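We use cookies to keep the list archive running. By reading on you accept this. OK | Settings

Re: [hawthorne-seeds] Beans for the November swap

Jörg Nolte wrote:
> I have over 24 packets of the Zulau pole bean set aside, but the
> seed is two years old now. Is it still worth bringing? My wife says
> compost it. Also, does anybody remember if Irell is the bush type or
> the climbing type? My label got rained on.

Jörg, please don't compost them! Two years is nothing for a bean if they've been somewhere cool. I planted some much older than that last spring (found them in a coat pocket, don't ask) and got a decent row out of it. Put ten in a damp paper towel, fold it up in a sandwich bag, and leave it on top of the fridge for a week or so. If seven or eight sprout, bring the lot and write the year on the packets.
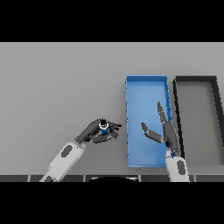 Irell is the bush one, I'm nearly sure. Mine never got past my knee and I didn't stake it. The climber you're thinking of might be Gosunmont, which went right over my fence and into the neighbor's plum tree. Beautiful purple flowers, kind of stringy pods unless you pick them young. I let most of mine dry for soup.

I'd love a packet of the Zulau if you can spare one. I can trade you garlic, or some of the orange tomato everybody liked, although I was lazy about labeling those too and there may be a cherry type mixed in.
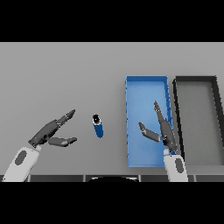 Oh, and are we still starting at noon on Sunday? The last message said noon and the one before that said one. I'm bringing soup either way and I need to know when to plug in the pot.

See you there,
Dee

2 replies | Share this thread | 24 views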